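August 14, 2024

Thirty jars of plum jam!! Wendy Furnival's tree went mad this year and she turned up at eight with two buckets and a bag of sugar, so that was the whole day gone, and what a day. We pitted plums until our thumbs turned purple.

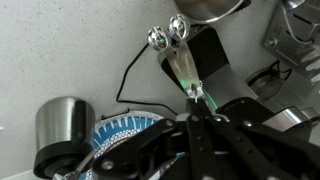 Tongs and the speckled counter.

Kamarul Ginting came by at lunch with star anise and talked us into putting it in the second batch — he was so right. It tastes like Christmas, but sharper. Wendy wants to try ginger next. I want to try everything next. 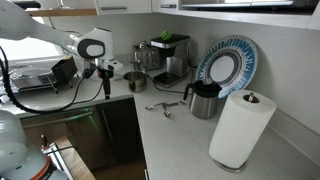 Kitchen corner, window side, with the rack.

The third batch wouldn't set and we boiled it again, with me dropping blobs on a cold saucer and poking them like a kid. Then it wrinkled! I yelled so loud the dog left.
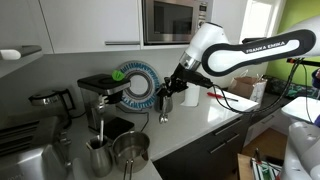 We did the labels after supper, Wendy's handwriting on most of them because mine is awful. She took 12 jars home and Kamarul took 3. There are still plums on the top branches, and he has a ladder.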